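Feb 15, 2020
Workshop notebook, textile bench — printed bed sheets, washing and pressing

Continuing from the January pages. I write this one a little longer than usual, as the person who takes over the bench next week will need it and my earlier notes were too short. I read them again this morning and I could not understand my own table of rinse times.

What we have now: the plain cottons from Hestley (finished, see previous entry), the Phan dark cloths, and the floral sheets from Kudico. The floral ones are the difficult part. The print is on one side only, and the ground is white, so every small mistake with dye or with the iron is visible from far away. The order from Elulell asks for sheets that were washed, pressed and laid on a real bed before they are folded, so they can judge how the cloth falls at the corners. I was against this at first, it takes a lot of time. After the first few I changed my opinion. On the flat table I missed two creases that I saw immediately when the sheet was on the mattress.

Washing. I kept the water at 28 degrees for all floral pieces. The supplier's paper permits hotter, but in January we had the pink shadow on one piece and I don't want to repeat it. Detergent 50 ml per load, measured with the small cup and not with the cap of the bottle. The cap has no clear line inside and two people will fill it two different ways. One extra rinse. Spin on the low setting. The high setting saves maybe a quarter of an hour in drying and then you lose all of it again at the ironing board.

Drying was on the long line by the back wall. Please hang them by the hem and not by the side, the side stretches. I wrote this also on the paper next to the line, but the paper fell down two times already.
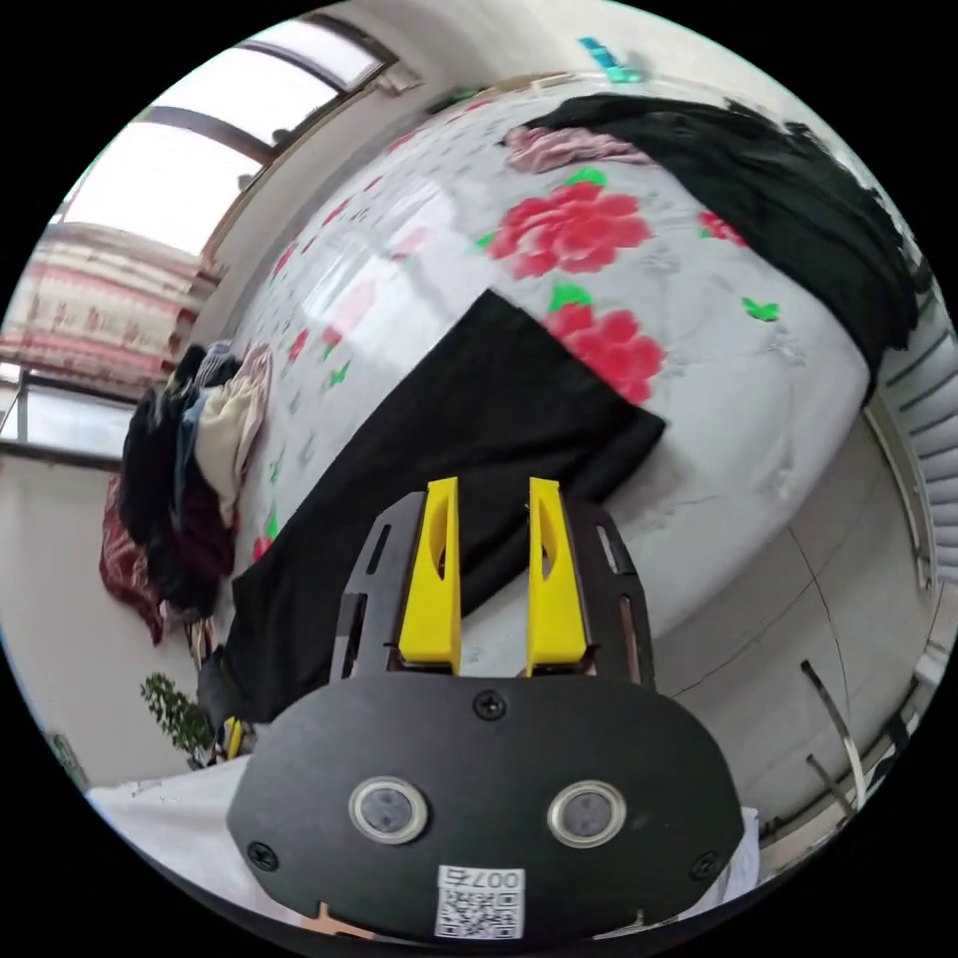

Color transfer is my main worry with this order. The dark cloths and the white-ground sheets arrive in the same delivery and they end up in the same room, and one damp dark cloth left for a night is enough to spoil a sheet. My test is simple: a dark piece goes on top of the printed side, I wait, I lift it and I look at the white under the window. For this the rose sheet is a good choice, because between the red roses and the small green leaves there is plenty of white ground, and any gray or blue stain has no place to hide. One caution: the ground is not completely plain, it has faint gray outline motifs in it. The first time I looked at this pattern I took a piece of outline for a stain and I rubbed it with soap for several minutes. So compare always with a part of the sheet where no dark cloth was lying. Also be careful with strong light. With glare on the white you cannot judge anything, you must move your head or move the lamp.

Results of the transfer test so far. Dry black cloth on dry sheet, left for 85 minutes: no mark that I can find. Damp black cloth on dry sheet, same time: a very weak gray edge on one corner, it went away in the next wash. I did not try damp on damp and I think we should not, it would only cost us a sheet. Rubbing with a dry white rag on the red print: nothing on the rag. With a damp rag: a little pink, only from the biggest flowers. So the red is the weak color, the green looks safe.

Pressing. Iron from the back side, medium heat, with steam. When I pressed from the front the red became a bit shiny, you see it only from the side but you see it. Start in the middle and go out to the hems. If the sheet is already too dry, spray and wait five minutes before you begin, the water needs time to go into the threads.

Folding. The first fold goes lengthwise with the print inside. I tried the print outside, as it looks nicer on the shelf, but then the fold line collects dust and on white it is ugly. Tissue paper between each two sheets. We have 200 sheets of tissue in the drawer, so no need to order now. The old yellow tissue I put away in the box under the bench, don't use it for white.

Small things:
The mattress cover slides when the sheet is pulled tight at one corner. Fix the opposite corner first.
The steam iron drips when it stands more than a few minutes. Press the button over the sink before touching the cloth.
The label thread on the Kudico pieces is polyester and it curls if the iron goes over it. Go around.

Still open: I have to ask Kudico if the red is fixed in the same way on all their patterns or only on this one. Also I want to repeat the damp test with a longer time, on a sheet that we already rejected, there is one with a torn hem on the lower shelf. The rinse table from January I will copy again in clean writing on the next page.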